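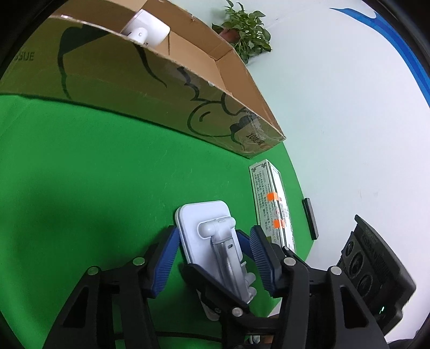

图1 手持夹爪夹持白色塑料手机支架,两侧为蓝色带纹指垫

Pollerville包装车间自动化改造项目进展报告
报送:Flulto基金项目管理处
编制:Afonso Salgado
日期:2020年8月14日

一、本期工作范围
本期工作集中于小件商品分拣装盒工位的动作采集与夹爪选型。工位原由人工完成取件、核对、装盒三道工序,改造目标为取件与装盒由机械臂承担,核对仍由人工负责。采集由本车间装盒班组操作工手持夹爪完成,每班安排固定时段,计入正常工时。

二、完成情况
1. 动作采集。3月启动以来,累计完成有效采集3,000条,覆盖18种商品,手机支架类已全部录入。无效记录主要由中途松脱和起始位置偏差造成,已剔除,不计入上述数量。
2. 夹爪指垫。原平面指垫夹持光面塑料件时易滑移,现统一改用带纹指垫。更换后,细长件的夹持点仍需靠近重心,否则底板一侧下垂,影响入盒角度。该项已写入操作卡第二版。
3. 控制软件。Ignacio模块已完成单工位联调,多工位调度尚未开始。急停回路经安全员复核,符合车间现行规定。

三、对岗位的影响
装盒班组现有16人,本期无人员减少。其中5人经培训转为采集操作员,岗位津贴按多能工标准执行。班组反映的问题如下:
1. 手持夹爪连续使用后腕部疲劳明显。已将单次采集时段缩短,并加设轮换。
2. 采集期间的产量不应与普通装盒产量合并考核。人事部门已同意分列统计,自下一考核周期执行。
3. 转岗人员希望明确试运行后的岗位归属。目前方案为核对岗与设备看护岗合并设置,具体职级尚待Odville总部批复。此项未定,部分人员对报名第二批培训持观望态度。

四、存在问题
1. 底板与支杆成角度的商品,夹爪闭合方向选择不一致,不同操作员之间差异较大。拟增加示范记录,并由组长抽查。
2. 台面绿色背景布边缘易起皱,影响小件定位,需改用张紧固定。
3. 备用指垫供货周期长于预期,库存仅够本期使用。

五、经费使用
本期支出为夹爪及指垫采购、培训工时补贴、软件联调服务三类,均在批准预算科目内。腕部护具与轮换所增工时原预算未列,拟从不可预见费中支出,请管理处予以确认。

六、下期计划
完成剩余品类采集;开展机械臂单工位试运行,试运行期间保留人工装盒线并行;组织第二批转岗培训;就岗位职级方案与班组代表再次沟通,会议记录随下期报告附送。

需管理处批复事项:不可预见费使用申请;指垫第二供应商准入。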